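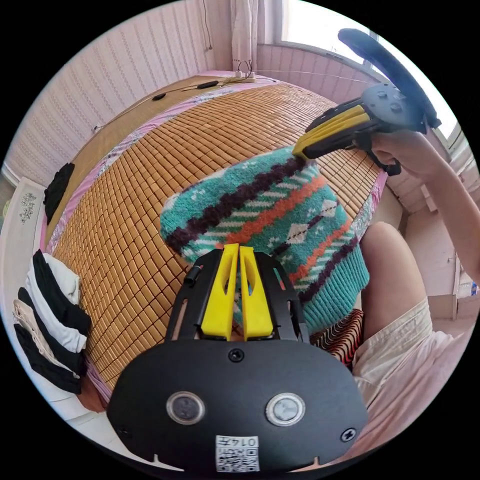 Did I get the wool washed before the cold came in? Most of it, with two pieces left over for next week.

Dec 17, 2023

Slow day. Woke before six and couldn't get back to sleep, so I read until it was light. Porridge, then the bus into Ukosgate to return the library books. The Jidley history was overdue and they charged me for it. Fair enough.

Kristóf Halász called at lunch. He has finished the translation he started in September, all 3000 lines of it, and now he hates the first chapter and wants to redo it. I told him to leave it alone until after the holidays. He won't. We talked for two hours, mostly about his mother's apartment and whether the Devetti offer is any good. I think he should take it. The stairs are bad and the heating bill is worse.

Afternoon: paid the electric bill, wrote to the Tripathis to say I can come on the second evening but not the first. Soup from the freezer. It needed salt.

Knee sore again on the left side. I walked to the post office anyway and the line was out the door, so I came home with the parcel still under my arm. Will try early tomorrow.

Need stamps, lamp oil, onions.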